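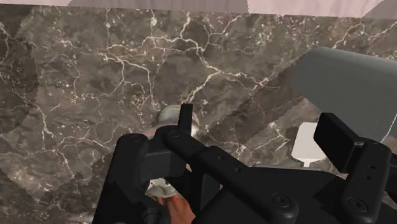

Why does my hand glow red when I put a torch behind it?

Because red light is the best of all the colours at getting through you. The other colours mostly get soaked up by your blood on the way, so red is what comes out of the other side.

I first tried it under my duvet when I was six (I was meant to be asleep) and I was completely sure I was looking at my own bones. I wasn't! More about bones in a minute.

So what is torchlight made of?

A torch looks white, but white light is really lots of colours all mixed together. You've seen them come apart if you've ever seen a rainbow. Scientists tell the colours apart by their wavelength, which means how long each little wave of light is, and the waves are so tiny that we need a special unit for them called a nanometre. There are a million nanometres in one millimetre. Go and look at a millimetre on your ruler, and then try to imagine that!

Violet light has waves of 400 nanometres. Blue-green is near 500, and the deepest red you can see is up at 700.

What happens inside my finger?

Your blood is full of stuff called haemoglobin (say it "hee-mo-glow-bin"), and its job is to carry oxygen about. It loves blue and green light and gobbles them up, but it lets a lot of the red go past.

The red light doesn't zoom straight through, though. It bumps into all the bits and pieces in your skin and muscle and bounces off in new directions, over and over, a bit like a ball in a pinball machine. We call that scattering. By the time it gets out it has been bounced all over the place, and your whole fingertip lights up like a little lamp.

Why can't I see my bones?

It's the scattering again. The light gets so jumbled up that any shadow from the bone is smudged away. Think of a bathroom window with bumpy glass: plenty of light comes in but you can't see who's in the garden. For a proper look at bones, doctors use X-rays, which mostly go straight through the soft parts.

Can I try it?

You only need a small torch and a dark room. Press your fingertip over the end of the torch, then try your thumb, then the thin skin between your thumb and first finger. Which glows brightest? Don't shine the torch in anybody's eyes, and don't use a laser pointer. If the torch starts to feel warm, take your finger away.

My class at Inthorpe tried it with coloured sweet wrappers over the torch as well. Green was very disappointing. Can you work out why?

Torunn Kristiansen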